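Himlow is open! The new five-reel slot from the small Preseck studio went live on Tue 7 June, and if you like your games bright, noisy and a little bit silly, you'll want to give this one a spin. It's set in a mountain village where the goats have taken over the bakery (yes, really), and the whole thing runs on a soundtrack of cowbells and accordion that I've had stuck in my head all week.

The basics are easy to pick up. There are 23 paylines, all of them switched on from the start, and wins pay from left to right. The lower symbols are the usual card faces, done up in frosting. The better ones are the goats, the church bell and the golden pretzel, which is wild and stands in for everything except the bell. Land four wilds on a line and you're already looking at a very nice payout. Land five and the top line prize is 3436 coins, with a goat parade across the screen that you can skip but probably won't.

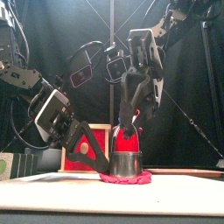 **New Games**

The bell is the one to watch for. Three of them anywhere on the reels will start the Village Feast round, where you get eight free spins and every goat that lands stays put until the round is over. It starts slowly, and then suddenly half the screen is goats and you're leaning toward the monitor! More bells during the feast add two extra spins each. In the demo version my best feast paid 2734 coins, and my worst paid almost nothing, so it does swing quite a bit.

Designer Yamuna Fernandes told us the feast went through a lot of versions before launch. "We had one where the goats moved every spin, and players loved looking at it but couldn't follow what they had won," she said. "Once they stayed still, people got it right away." She also worked on last year's Kuturora, the underwater game with the pearl ladder, and fans of that one will spot the same cheerful way of counting up a win.

There's a second, smaller feature called Baker's Pick. It turns up at random after a losing spin, and you choose one of six oven doors for a coin prize. No strategy here, but it's quick and it keeps the dry spells from dragging.

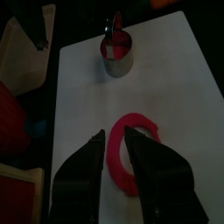
**Can I try Himlow without betting real coins?**

Practice mode is open to all registered players and includes both bonus features. Practice wins can't be cashed in, and your balance resets when you close the game.

Sreekumar Sundaram, who put the sound together, says the cowbells were recorded one at a time and that the full set came to 212 clips. Play it with headphones at least once. The bells move from side to side with the reels, and the big feast chord is wonderful.

The game runs in the browser on desktop and on most newer phones. On a small screen the paytable is hidden behind the pretzel button in the lower corner, which took me a minute to find. Autoplay is limited to 50 spins and stops by itself when a feast begins.

Next up from the same team is El-Sayed, a desert train game with seven reels and a ticket-collecting bonus. It's planned for August, and a short preview is already running in the Himlow lobby.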